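Luvent Guesthouse – Questions Before You Travel

Last updated November 13, 2024

We get the same questions by email most weeks, so the answers are collected on this page. If yours is missing, write to the front desk and Nhung Cù or Macarena Manzano will get back to you.

What time is check-in?

Check-in opens at 3 p.m. and the desk closes at 9 p.m. If your bus or flight gets in later than that, tell us the day before and we will send you a door code. The code works for one night only. Pick up your key at the desk the next morning.

Can I leave my bags before check-in?

Yes. Bags can stay in the locked room behind the desk from 8 a.m. There is no charge on the day you arrive or the day you leave. For longer storage we ask $5 a day per bag.

What plugs do the rooms use?

Outlets in the main building take plugs with two flat prongs, and the newer ones take the third round pin as well. Voltage is 120. Most phone and laptop chargers accept anything from 100 to 240 volts, but check the small print on yours. Hair dryers and travel kettles often do not, and a plug adapter will not change the voltage.

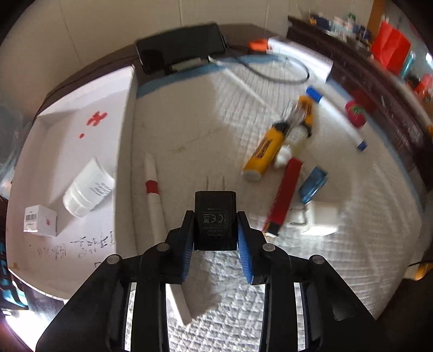
We keep a few adapters at the desk for guests to borrow. They go out on a $9 deposit, returned when you hand the adapter back. Please do not run a power strip off an adapter. The wiring in the Srisuk wing is older and the breaker will trip, usually at dinner time when the kitchen is busy.

Is there Wi-Fi?

Yes, in all rooms and in the courtyard. The signal is weak in rooms 5 and 9, at the far end of the hall. If you need to make video calls for work, ask for a room on the street side when you book.

How do I get to you from the station?

Take the Trovley shuttle from the north exit and get off at the stop by the post office. We are 300 meters up the hill on the left. It is steep – with heavy luggage you may prefer a taxi. Drivers know the street, but have our phone number ready in case they go to the old entrance.

Do you have a fridge I can use?

There is a shared fridge in the guest kitchen. Write your name and room number on anything you put in it. It is cleared out every week, and unlabeled food is thrown away.

Can I bring my own medicine?

For most people this is simple. Keep medicine in the box it came in, carry it in your hand luggage, and bring a copy of your prescription. If the label is in another language, ask your doctor for a short letter in English giving the generic name and the dose. Rules on some painkillers, sleeping pills and ADHD medicines are strict in many countries, so look them up well before you leave. 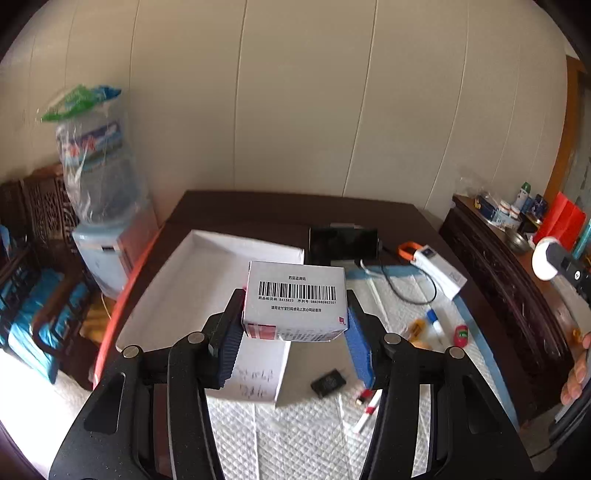

Lợi Vương wrote to us in July that the letter was the most useful thing in the bag: "I ran out two days early, and the pharmacist could not read my prescription but understood the generic name right away." We now suggest packing a few extra days' supply too, in case of a delayed flight.

Where is the nearest pharmacy?

Next to the Sunen grocery, five minutes downhill on foot. It closes for lunch. After hours, ring the night bell here and whoever is on duty will give you directions to the hospital.

Can I cancel?

You can cancel free of charge up to 5 days before arrival. After that we keep the price of the first night. To move your dates instead, email Maximiliano Pacheco with your booking number.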